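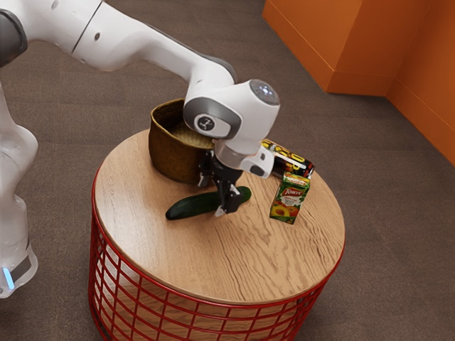 Apolline Millet asked why the arm gets a whole page in most bids and everything bolted to it gets one line. Fair question, and it's the main thing for this session. Arm is the easy price. One supplier, one quote, done. The rest comes from all over the place and half of it has no quote at all when the form is due.

Last updated 2022-01-10

Session 3 – Planning and budgeting for a picking cell

Running case: Jarkton wants one arm on a table, mixed groceries, pick and place into a basket. Cucumber, juice carton, can. They have a sim of it and no kit. Your job in the exercise is to get from the sim to a purchase list someone will sign.

1. Start from the items, then the gripper, then the arm

Most groups do it backwards. They choose an arm out of a catalogue, then find out what fits on the end.

Write down for each item:
- weight, heaviest you will realy see
- widest and narrowest place you could grip it
- what happens if it's squeezed too hard
- does it roll
- does it come wrapped

Long thin things are awkward. Grip a cucumber off its middle and it wants to swing down at the heavy end. So the payload figure on its own tells you very little, look at the load offset as well. A can on its side is a different job from a can standing up – put both on the list as separate rows.

Take the gripper's own weight off the payload before you do anything else. Cable, adaptor plate and any camera come off too. Every year someone forgets the plate.

2. Headings for the budget

Arm and controller
Gripper, plus spare fingertips (they wear, order with the gripper)
Adaptor plate and fixings
Table or stand
Safety – risk assessment, guarding or scanner, stop buttons
Camera and mount
Lighting
PC, software licences
Delivery, lifting, install
Training
Test stock
Service, year one and after

Licences: check if one-off or yearly. Prando quote in the pack has a yearly one tucked in the notes on the back page. Put it under running costs, not purchase, or finance will send it back.

Test stock goes on its own line. Real food goes off. In the Jarkton plan it's 500 for the first phase and I'd leave that alone even if it looks like an easy cut.

3. Quotes

Get 3. Same wording to every supplier, same items list attached. If you ring one and email the others you'll get prices for different things.

In the pack:
Travasia – arm and gripper together, training included, no stand
Prando – arm only, yearly licence
Haddad – full cell, install included, delivery extra

You can't compare the totals as they stand. First task is to fill the gaps so all of them cover the same ground. Use the blank sheet.

Lead time: Haddad's quote is only good for 30 days. Ask how long approval takes at your end before you ask for a price. If the answer is July, don't ask for the price now.

4. What the sim can and can't tell you

Good for: reach, table height, where the basket goes, whether the wrist fouls anything, whether two fingers will get round the item. Cheap to move things. Do all of that before you spend.

Less good for: grip on real skin, soft or crumpled surfaces, glare. Glare especially. A shiny tabletop throws a bright patch right next to a dark item and the camera budget suddenly isn't enough – diffuse light or a matt top are both cheaper than a better camera. Price them first.

So: money for a short bench trial goes in the plan, before the arm order. Hire or supplier demo. Munther Fakhoury has the form for demo loans, collect one if your group wants to include it. 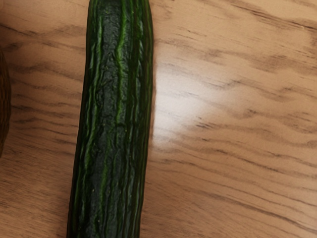
5. Exercise (groups of 2)

Fill in the items table for the Jarkton case. Then the budget sheet, every heading, even if the entry is "none" with a reason. Then one paragraph, which supplier and what you'd ask them before signing.

Marks are for the gaps you spot, not for the lowest total. No marks for neat formating.

Contingency: state a percentage and say what it's there for. "General" won't do.

Bring to next session
- your completed sheet, on paper
- list of any prices you guessed, marked G
- questions for Munther on demo loans

Reading: the purchasing guide, section on split orders. Skim the rest.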